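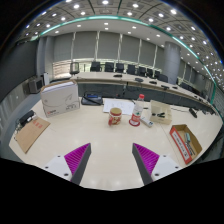 Our visit to the Lidari paper and packaging plant began in the meeting room on the second floor, and we stayed there longer than planned. The forklift crew was changing shifts, so the hall was closed to visitors until 10:30. Eleven of us had come up from the bus, most from small print shops and two from a stationery wholesaler.

Lahcen Mansour, the plant's visitor coordinator, ran the first part. He talked through the site plan and the safety rules, then handed the floor to Marisol Carrillo from the converting department. She has been at Lidari since the old building and knows the machines by their nicknames.

The plant makes three things: folding cartons, mailing envelopes and desk goods. The cartons are the biggest line. The desk goods are sold under the Fumari name and are the newest, started after a customer asked for organizers to go with its notepads. Carrillo said the first Fumari molds were a bad fit for the packing cartons and had to be redone twice.

A few figures from the talk, for those who asked me to write them down. The site has 400 employees over two shifts. The carton line ships 3,955 pallets in a normal month. There are 33 standard box sizes, and anything else counts as a custom order with a longer wait. Mansour would not give prices and said to go through the sales office.

I liked the room. It's large, with a long curved table with a pale top, and there was space to spread papers out and still write. A bottle and a mug were set on the table, with a dark red coaster under the bottle. A large white box with a line drawing on the front was standing open near a kraft envelope, and a desk organizer sat farther along.

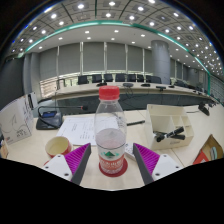
The question period went on for half an hour. Most of it was about kraft stock. Lidari buys its brown paper from one mill, Nosen, and the delivery times were poor last winter. Carrillo said they now keep six weeks of it in the warehouse. Someone asked about the glue on the self-seal envelopes, which had failed on him in a cold van. She took down his order number and said the formula had been changed in March.

I asked how the compartments in the organizers were decided. The answer was that they measured what people in their own offices kept on their desks. Pens and markers took up the most room, then sticky notes, then clips. The large open section was added late, for things that don't fit anywhere else.

We went down at 10:45. Ear protection is handed out at the door and you need it. The die cutters are in the first bay, and we stood behind a yellow line while a run of 1,294 small cartons came through for a tea company called Feyisa. Scrap goes down a chute and is baled in the next bay. The floor was cleaner than I expected – I have been in print shops a tenth the size that were worse.

The envelope hall is quieter. One operator looks after two machines and checks every bundle by hand for crooked flaps. We were allowed to handle the rejects. The warehouse was the last stop and the least interesting, apart from the kraft reels, which are stacked to the roof.

Some practical points if your group is thinking of going. Wear closed shoes, as they do turn people away. Photos are fine in the meeting room but only allowed downstairs if your guide agrees. The parking lot is small and the bus had to wait on the street. Lunch is not included – the cafeteria takes cards only, and the soup was good. Visits are run in the mornings, and Mansour asks for two weeks' notice and a list of names.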